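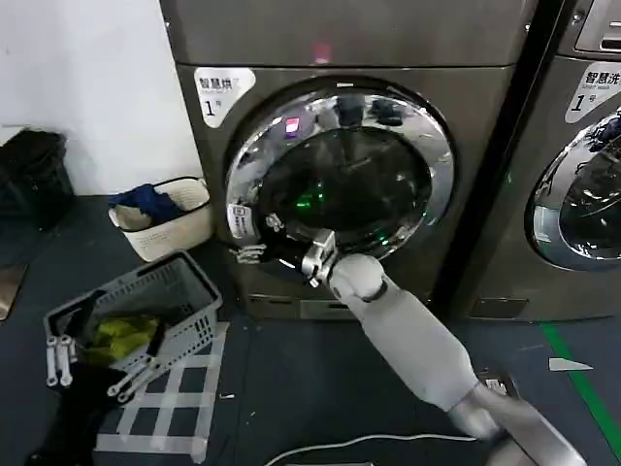 Dryer no. 1, front.

2 May 2021

Barley and leek bake, again. Batch 7. Same tin as last time, same shelf, changed the barley and the stock and left the rest alone. Should have changed only one of them, I know.

Barley soaked 48 hours in the fridge in plain water. Too long. Went in smelling slightly of beer, grains already splitting. Cooked down to something nearer porridge at the bottom of the tin. Top was good though, chewy, proper bite where it stood clear of the liquid. Overnight would do it I think. Bonifacio says don't soak at all, just toast it in the pan with the leeks and give it longer in the oven. Will try his way but not on the same day as anything else.

Stock - used the Dirkel powder, the mushroom one. Saltier than the Lement. Didn't cut the salt in the base to match so the whole thing was salty before the cheese even went on. Colour lovely, dark brown, looks like you've stood over it all afternoon. Flavour a bit flat behind the salt. Could do half Dirkel and the rest water with a spoon of mustard.

Leeks: sweated with the lid on, low, butter and a drop of oil. Don't rush this bit. Pulled them too early in the last batch and got strings. Soft all the way through today, no complaints. Green tops went in as well, sliced thin, and I can't taste any diffrence except there's less in the bin.

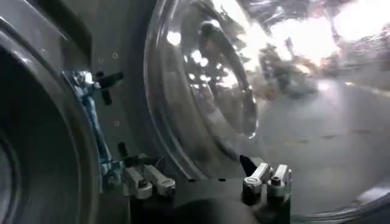

Crumb topping next. Stale loaf, grated on the coarse side, rubbed with garlic and the hard end of the cheese. Went on dry from the start and was nearly too dark when the middle was only just bubbling. Put foil on, which made it soggy. Took foil off, crisped up again but not evenly. Next time hold the crumbs back and put them on for the last stretch only.

Zachary had two helpings and said it wanted something sharp. Agree. Tried a forkful with pickled red cabbage from the jar and it was miles better. Lemon on the leeks might do the same job but I'd sooner keep it as a thing on the side, people can leave it.

Cold this evening from the tin: sets firm, cuts like a cake. Salt less obvious cold. Might fry a slice tomorow and see if it holds.

For the Kos sheet (the pub lunch one, not the freezer one):
- soak overnight, drain, rinse well
- less salt in base if using Dirkel
- crumbs late, no foil
- pickle on the side

Still not sure about thyme. Put 2 sprigs in, fished out the stalks, couldn't find it in the eating. Either more of it or don't bother. Sage with the butter?

Bonifacio wants the Fisinine dish tried as well, the deep one with the lid. Worried the middle won't cook through before the edges go. He can do that one himself, and write down the oven setting this time please, it wasn't in the November notes and I had to guess.

Out of barley. Leeks enough for one more go. Ask Z to bring mustard.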